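Threads > Skasero > Teaching by hand

Print | E-mail

Starting a thread on how we teach the arm to handle cables and cloth at Skasero. I do most of the demonstrations, so this is mainly notes on driving the thing.

We have two ways of showing it a task. One is to hold the arm and move it yourself. The other is to sit at the Jonside controller and drive it remotely. I prefer the controller for anything soft.

Moving it by hand is quicker to learn. The trouble is that your own arm gets into the side view, and you end up pushing harder than the motors ever would.

With the controller you only get what the wrist camera gives you, plus one view from the side. The first week I kept coming in too low. You learn to judge height from how big the fingertips look against the floor.

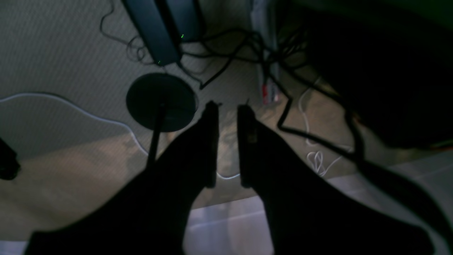

Cables are the job I would hand to someone else if I could. A thin white one on a pale floor is hard to pick out, and black ones disappear against anything dark. I go slow and line up the gap between the fingers before I close.

If I miss, I open up, back off and try again, and I leave the miss in the recording. Fongchan Thammasiri used to cut those out. We stopped cutting them in September and I think the policy has been better at recovering since.

Cloth is easier on the eyes and harder on the hands. You want one layer, close to a fold, and you want to stop closing as soon as it's held. Then lift a little and wait. If you pull right away you drag the whole piece with you.

Our set for cloth is 400 demonstrations. The full set, all tasks, is 3,537. I stop after 12 in a row and take a break, because my grips get sloppy after that and it shows in the data.
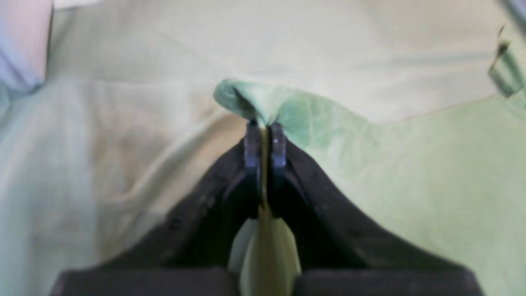
Ketsara Suksawat: Do you pinch from straight above every time? We tried that at Noiphan and the arm got lost whenever the fold ran the other way.

No, I change the approach. I use 4 starting angles and switch between them before each break. Straight above is still the one I do best, so I have to make myself use the others.

One more thing on the controller. Set the speed lower than feels natural. Mine was at the Skondmont default for a long time and every demonstration had a small jerk at the start. The arm learned the jerk too.

Next I'm recording the same cloth task by hand guiding, same angles, to compare. Will add the numbers to this thread when I have them.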